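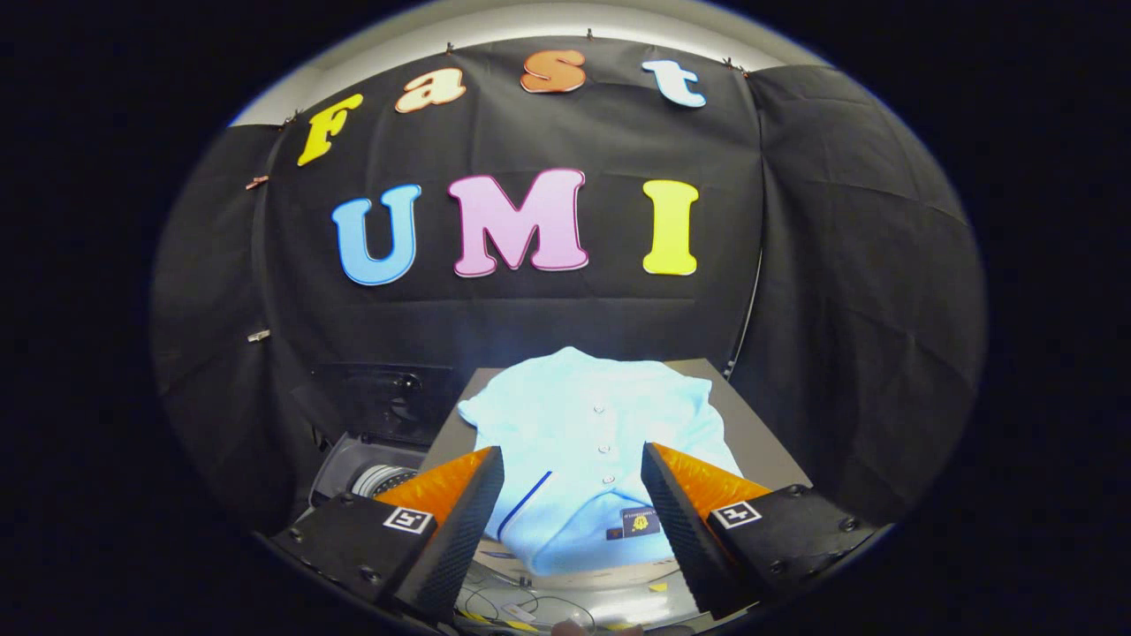
I ironed 3 shirts last night and folded 2 of them badly. The other one I hung on the back of the door and called finished. That got me thinking again about whether a machine is ever going to do this job for me.

I've been asking that on this blog for a few years now, and my answer has moved from "no" to "some of it, slowly." The shirt is my test. Dishwashers handled plates decades ago by making the plates fit the machine. You put everything in a rack and the rack does the thinking. A shirt won't sit in a rack. Pick it up by a sleeve and you have a different shape than if you pick it up by the collar, and every time you put it down it lands in a new way.

People have built folding machines, of course. The laundry at Van den Broek, where I worked for two summers, had one for sheets. It was long and loud and it did a fine job as long as two of us fed the corners in straight. Shirts went to a table in the back. Mawuli Frimpong ran that table and could do a short-sleeved shirt in the time it took me to find the second button. I asked him once how he did it and he said he didn't know, his hands just went there.

That is pretty much the problem. If the person who is good at it can't tell you how, you can't write it down as a list of steps. So the newer approach is to skip the list. A person does the chore over and over holding a gripper like the one a robot would have, with a camera on it, and the software learns from the recordings. Two stiff fingers, no thumb, no feeling in the tips. I like this idea more than I expected to. It puts the person under the same limits as the machine, so at least you find out early if the job can be done with two fingers at all.

I tried it at home with a pair of kitchen tongs in each hand. A towel was easy. A T-shirt took me a few tries. A button-up shirt with a collar was miserable — the fabric kept bunching under the tongs, and I never got the collar to lie flat. The buttons I gave up on.

On the shop floor things look better. My cousin works at Pirnus, out past Eltham, and they have arms that pack boxes all day. The boxes are all one size and they come down the belt facing the same way. She says they handle 600 on a normal shift and 634 on the best one so far. When a box comes through with a crushed corner, somebody walks over and takes it off by hand. Nobody there is worried about it. They set the line up so the hard part doesn't happen often.

My bedroom isn't set up like that. There's a chair with clothes on it, and half of them are inside out.

So where I am as of 27th July: I'd trust a machine with towels soon, and maybe T-shirts after that. I'd pay for it, too, if it fit in the hall closet. Collars I'm still doing myself. I plan to run the tongs test again in November with better tongs, and I'll post how it went.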